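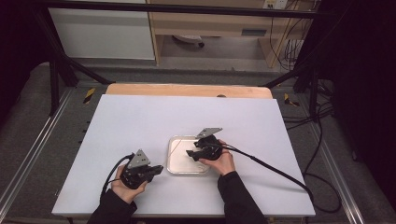 Clear tray on the white table, Lurley set.

Datasets / Tabletop / Lurley Small Trays

16 May 2022, by Asuka Sekiguchi
3 min read

Lurley Small Trays

Lurley is a set of short recordings of tabletop work with small trays and the things that go in them. It covers placing, picking out, sliding, turning and stacking. The table stays the same throughout. The trays and their contents change.

The set has 2156 clips in 343 sessions. A session is one sitting with one group of objects.

What is on the table

The work surface is a large matte white board with a strip of light wood along the far edge. The wood has a dark round hole near its center. We left it alone, and small parts do sometimes end up near it, so treat it as part of the table when you label positions.

The trays fall into three groups:

- clear: shallow, rectangular, rounded corners
- Nägeli: opaque, deeper, with a lip on all four sides
- Womar: divided trays, two or four compartments

The clear trays are the hardest to annotate. Against a white board the rim can be difficult to follow, and the corners more so. If you only need clean outlines, start with the Nägeli sessions.

Contents are everyday items: buttons, paper clips, erasers, bottle caps, dried beans, short pieces of ribbon. Some clips begin with a tray that has nothing in it. These are marked `start_empty` and should be kept when you sample, or the counts for "place" will come out too low.

Files

- `clips/` — one folder per session
- `labels/actions.csv` — start, end, verb, object
- `labels/trays.csv` — tray group and starting position
- `notes/` — plain text, one file per session, not all of them filled in

Verbs are lower case and taken from a fixed list in `labels/verbs.txt`. "Put" and "place" were merged into "place" in March. If you have an older copy of the labels, replace the whole folder and do not try to patch it.

Labeling

Each session was labeled once and then checked by a second person. Refugio Barrera did most of the checking. Where the two disagreed on when an action ended, the later time was kept. Some 100 clips still have the verb `unclear`, mostly sliding that turns into turning.

Left and right in the labels are as seen from the near side of the table. An earlier draft had them reversed for the Trendula sessions — this is fixed in the current files.

Known problems

- Bean sessions have no object count.
- Ribbon is labeled "strip" in a few of the oldest notes.
- The clear trays come in two close sizes that share one label.
- Clip 1899 is a duplicate. It is still in the folder so that the numbering does not shift, but leave it out of any split.

Splits

Splits are by session, never by clip. The lists are in `splits/`. The divided trays appear in the test list only, so results on that part will be lower than on the rest.

Send corrections to Asuka with the session number and the line from `actions.csv`.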